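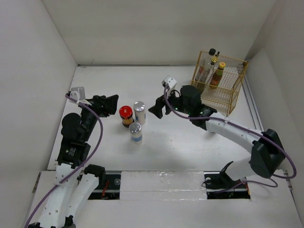 *Fig. 4 - Jars grouped between the two grippers, basket at the rear right.*

## 4. Preparing the Gratden two-arm cell for a sorting run

Carry out this section after the arms have been homed and the Javport controller shows READY.
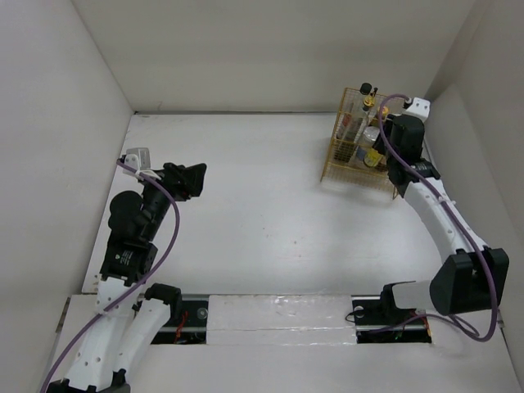 *Reading time: 2 min*

### 4.1 Checking the clear area

1. Move both grippers to the park position with command 101. The middle of the work surface must be clear between them.
2. Wipe the surface with a dry cloth. Small specks and crumbs can be picked up by the wrist cameras as objects.
3. Check that each purple camera cable hangs in a free loop past the wrist. Re-seat the plug if the cable pulls tight when the elbow folds.
4. Place the wire basket in the rear right corner. Bottles may lean inside it.

**Caution:** The right gripper can overhang the basket when parked. Do not lift the basket out until the arm has been moved to the left.

### 4.2 Loading the jars

1. Stand the jars upright near the middle, lids on.
2. Leave room for the open fingers on either side.
3. Run the detection test. A jar that is missed returns code 296 - turn it slightly and repeat.
4. If code 2055 is shown, stop and see section 7.

**Note:** Shiny lids reflect the overhead light. Lower the exposure in the Kirnasar viewer before moving the jars.

**Caution:** Keep hands and tools away from the two openings in the front platform while power is on. The wiring inside is exposed.

Section revised in January by M. Yüksel. Checked by H. Strobel, Diekmann.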